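Häufige Fragen zu Schreibtisch und Ordnungsbox

Auf dieser Seite habe ich die Fragen gesammelt, die uns am häufigsten geschrieben werden. Wenn Ihre Frage nicht dabei ist, schreiben Sie bitte an unser Büro. Ich antworte gern.
Daranee Phuthong, Kundenberatung Pronero

Für was ist die Ordnungsbox Grukanach gedacht?
Für kleine Dinge, die auf dem Schreibtisch sonst herumliegen: Stifte, Karten, kurze Kabel. Die Box ist aus brauner Pappe und innen mit Stegen aus Pappe geteilt. Sie ist oben offen, man sieht also gleich, was in welchem Fach steht.

Kann ich die Stege herausnehmen?
Ja. Ziehen Sie den Steg bitte gerade nach oben heraus, sonst reißt die Pappe am Schlitz ein. Ersatzstege bekommen Sie unter der Bestellnummer 821, in der Packung sind 6 Stück.

Wo soll die Box am besten stehen?
Wir empfehlen die vordere Kante vom Tisch, vor dem Laptop. Maus und Netzteil haben dann seitlich noch genug Platz.

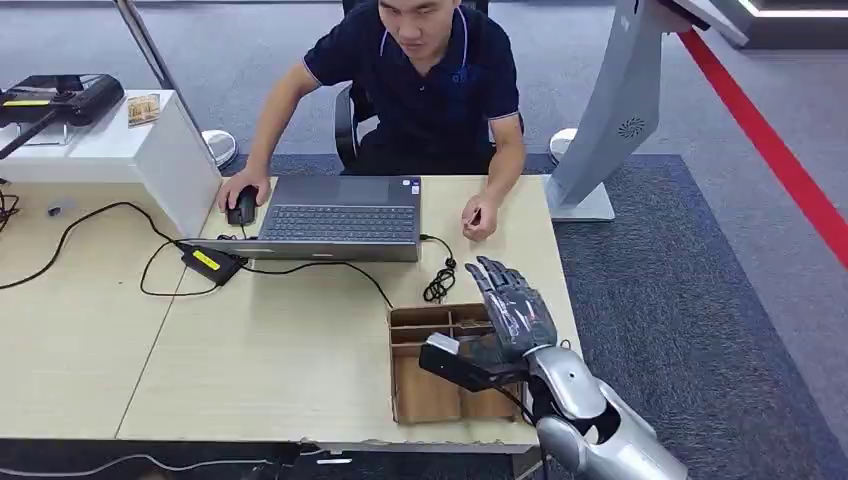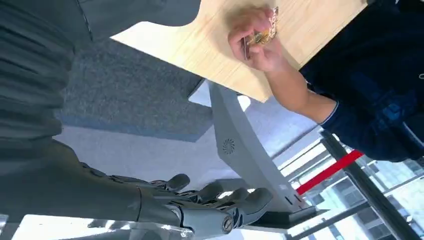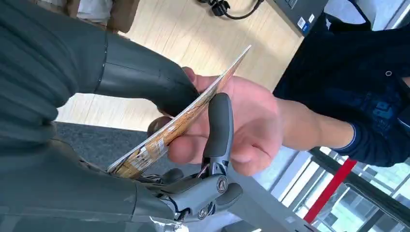 Tischplatte und Karten

Welches Holz hat die Platte vom Tisch Grevwood?
Es ist ein helles Holzdekor mit feiner Maserung. Das zweite Dekor heißt Castaño und ist deutlich dunkler. Bitte entscheiden Sie nicht nur am Bildschirm, die Farben wirken dort oft anders als im Zimmer.

Kann ich Musterkarten bekommen?
Ja, wir schicken Ihnen bis zu drei Karten kostenlos. Halten Sie die Karte bei Tageslicht neben Ihren Boden und noch einmal am Abend bei der Lampe. Die Karten müssen Sie nicht zurücksenden.

Wie reinige ich die Platte?
Mit einem weichen, leicht feuchten Tuch. Danach bitte trocken nachwischen. Scheuermilch dürfen Sie nicht benutzen.

Und wie reinige ich die Box?
Nur trocken, mit einem Pinsel oder mit dem Staubsauger auf kleiner Stufe. Die Pappe verträgt keine Feuchtigkeit.

Was mache ich mit zu langen Kabeln?
Legen Sie das Kabel locker in Schlaufen und binden Sie es mit einem Klettband. Bitte nicht scharf knicken. Das Netzteil vom Laptop gehört nicht in die Box, es kann warm werden und braucht Luft.

Wie lange dauert die Lieferung?
Die Box kommt in drei Werktagen, der Tisch braucht über 10 Werktage. Im Juli kann es bei dem Tisch etwas länger dauern, dann hat unsere Werkstatt Betriebsferien.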